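Provdale Home Battery – Set-up Guide
Section 4: Pairing with your solar inverter and setting the export limit

Read all of section 4 before you start. Takes 20 minutes if the Wi-Fi behaves. Wall mounting and cabling are section 3, and your electrician should have signed off on those already.

Before you start

You need:
- the Situm app on your phone, logged in as owner (not guest)
- the 8-character site code from the inside of the battery door
- the export limit on your utility approval letter
- a flat screwdriver for the comms cover

CAUTION: Do not open the lower cover. Lower cover is high voltage DC, electrician only. The comms cover is the small one on top, left side.

4.1 Connect the battery to the inverter

1. Turn off the solar DC isolator. Then the AC breaker marked SOLAR. In that order.
2. Wait for the inverter display to go blank. Can take a couple minutes, let it.
3. Open the comms cover. Two screws.
4. Plug the gray comms cable into port 2 on the battery. Port 1 is for a second battery, leave the rubber plug in it.
5. Other end goes into the port marked BMS or CAN on the inverter. Dridon inverters – use the one nearest the antenna.
6. Put the cover back on. Finger tight plus a quarter turn, no more.
7. AC breaker on, then DC isolator on.
8. Watch the status light. Slow green is searching, solid green is linked. Should be solid before you move on.

NOTE: Fast amber after step 8 means the cable is in the wrong port, nine times out of ten. Power down again (steps 1 and 2) before you move it. Don't hot swap.

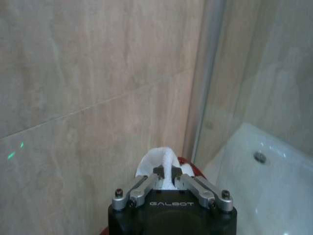
Fig. 4-1. GALBOT gripper, fingertip pads facing.

4.2 Set the battery up in the app

1. Open Situm. Tap Add Device, then Storage.
2. Type the site code. Capital letters only, there is no letter O, its always a zero.
3. Pick your inverter from the list. Older Ó Riain string inverters show up as "Generic CAN", pick that and carry on.
4. Tap Link. Keep the phone within a few steps of the battery until the bar fills.
5. If the app offers a firmware update, take it. Do not cut power during the update.
6. Choose a mode:
Self-use – charges from solar, runs the house in the evening. Default.
Time-of-use – follows your rate plan. You have to enter the plan yourself, see section 6.
Backup – stays full, waits for an outage.

NOTE: Backup mode will look like nothing is happening. Normal.

4.3 Set the export limit

Your utility caps how much power you can send to the grid. The number is in your approval letter, in watts. Factory setting is 4,000.

1. Settings > Grid > Export Limit.
2. Enter the owner PIN.
3. Type the limit in watts, no comma. A letter that says 1,615 W goes in as 1615.
4. Tap Save, then Confirm. Both. If you only tap Save it drops the change when you close the app.
5. Go back to the Grid page and check the new number is showing.

CAUTION: Never set the limit higher than your letter says. The utility can disconnect you and the warranty does not cover it.

If your letter says zero export, enter 0 and switch on Zero Export Guard, same page. Needs the meter clamp from section 3 fitted with the arrow pointing toward the house. Backward arrow and the app will read import as export.

4.4 Quick check

Do this in daylight, some sun on the panels.

1. Home page should show solar, house, battery and grid all with a number. Dashes mean no data, go back to 4.1.
2. Turn on something big, kettle or oven. House number should jump within a few seconds.
3. Turn it off again. Spare solar should go to the battery first, then the grid.
4. Battery says "Idle" in full sun and isn't full? Check the mode, then teh charge window under Settings > Schedule.

NOTE: The charge percentage can drift for the first few days. It corrects itself after one full charge.

Next: Section 5, Backup circuits and outage test.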